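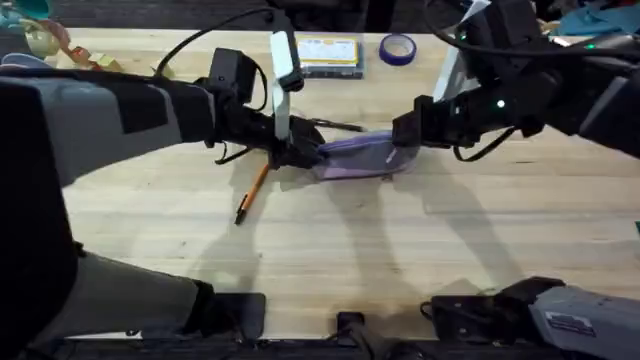 Shireen thought we should cancel the whole thing, and she said so before I'd even gotten my coat off. You can't hold a reading for a man who isn't speaking to half the room, was how she put it, and then she went back to cutting the lemon cake.

She had a point. I just didn't want her to have it yet, because I'd spent my whole lunch hour on the phone getting Mandla to agree to come, and Mandla on the phone is like pulling a couch up a stairwell.

So let me back up. Our writing group is called Tresarden, after the street where we used to meet before the bakery closed, and that summer we were down to five people and one feud. The feud was over a story. Callum had written a thing set in a made-up town called Plundidov, where a ferry pilot steals his brother's boat and sinks it out of pure spite. Great story! I cried on the bus! The trouble was that Mandla had a brother, and a boat, and had told us all about both of them one night after too much wine.

"It's a ferry," Callum kept saying. "His was a sailboat."

"It's my brother," Mandla said, and that was the last thing he said to Callum for nine weeks.

Anyway, then the story got picked up. A real magazine, with a real check (for 80 dollars, but still), and Anel decided we were going to celebrate whether anybody felt like it or not. She set the date for Mon 11 July, at Shireen's place, because Shireen has the big porch and the good chairs.

I got there early to help and mostly got in the way. Shireen had me fold napkins. Then she looked at my napkins and had me fill the ice bucket. Anel was walking up and down the porch reading her introduction out loud, and every time she got to the word "fearless" she stopped and made a face.

"Too much?" she asked me.

"Maybe just say he's good," I said.

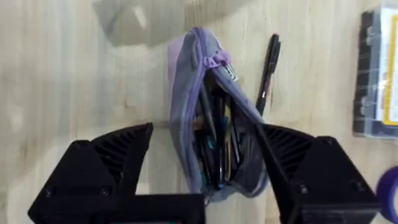
She crossed it out and wrote "good," then crossed that out too and went inside to bother Shireen.

Callum showed up at seven in a tie. I'd never seen him in a tie. He had his pages rolled up in one hand like he was going to swat something, and he asked me straight off if Mandla was coming, and I said yes, and he sat down on the steps and didn't get up again until the light was nearly gone.

And Mandla came! He was late, and he'd brought a bottle of something brown, and he took the chair farthest from the steps. Nobody knew what to do with their hands. Anel did her introduction in one breath. Then Callum stood up, unrolled his pages, looked at them for a while and rolled them up again.

"I'm going to read a different one," he said.

It was about a kid who learns to swim in a quarry. I'd never heard it before – I don't think any of us had. It was rough, and the middle went on too long, and there was a dog in it that just sort of disappeared. When he finished, the bugs were going like crazy and Shireen had her hand flat on the table.

"What happened to the dog?" Mandla said.

Callum looked over at him. "I forgot about the dog."

"You can't forget about the dog, man. He's in the water on the first page."

"I know. I know he is."

"So does he get out or what?"

Callum came down the porch then, dragging his chair behind him, and it made the most awful noise on the boards. He sat down next to Mandla and flattened the pages out on his knee. Mandla asked if anybody had a pen, and Shireen went in to get him one, and I cut myself a second piece of cake.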